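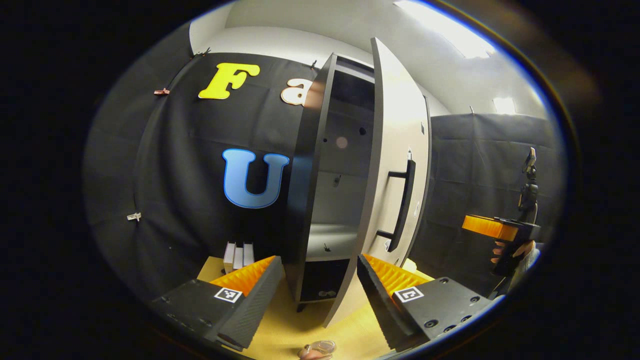
Maj-Britt Eklund asks that every cabinet take begin with the grippers apart and still, and the steps in this section follow her order.

4.2 Recording the cabinet task

1. Stand the cabinet on the tabletop, facing the operator.
2. Check that the square marker on each finger is clean and uncovered.
3. Start the take in Braltero. Hold still for 2 seconds.
4. Open the door by the bar handle, then close it at the same speed.
5. Stop the take and enter the operator's initials.

Record 50 takes per operator. Move the cabinet slightly after every 6.

Note: Keep failed grasps. Tag them "miss" and go on to the next take.

Caution: Do not pull sideways on the handle. The cabinet can tip.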